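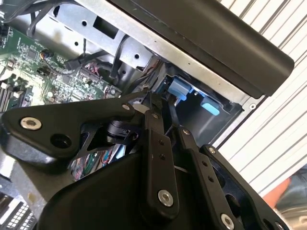 Can a robot arm take over the refurbishing bench this year?
Only the dull parts of it, and only while a person stays close enough to step in.

Ondby Bench Set, README

Ondby is a set of 1,942 recorded episodes of an arm working on used desktop computers. It was collected at the Skaltside workshop in Clarkport, starting in February, and is maintained by Bernardo Quintela. Send corrections to him. Please don't send press releases.

What the work is

Opening a tower, reaching past cables, working a latch, pulling a drive, putting it back. A trained person does this without thinking much about it. Every episode was driven by a human operator, so a clean run tells you what the operator could do through the arm. It says very little about what the arm would do alone. We have seen similar recordings shown to buyers as if they settled the matter. They don't.

Layout

episodes/ one folder per episode
labels/ task name, outcome, operator notes
splits/ train and held-out lists
tools/ 2 scripts, a loader and a viewer

There are 8 task names. Two of them, cable unplugging and cable routing, have poor labels and should be left out of any headline number. We are redoing them.

Outcome labels

"Done" means the operator said so and a second person checked the machine afterward. "Partial" covers a lot, including drives left half seated and latches that opened on a later try. Don't fold partial into done. The first Vahidi baseline did that and the score looked wonderful for a week.

What we would not claim

Cases differ more than the set suggests. Latches stick, cables hang in front of the thing you want, and bare metal under bench lights washes out in the wrist view. A policy that does well on our held-out list may still fail on the next tower off the pallet. Speed is not scored, and by shop standards most runs are slow.

Known problems

Some operator notes are blank.
Force readings drift in long episodes.
The viewer crashes on folders with spaces in the name.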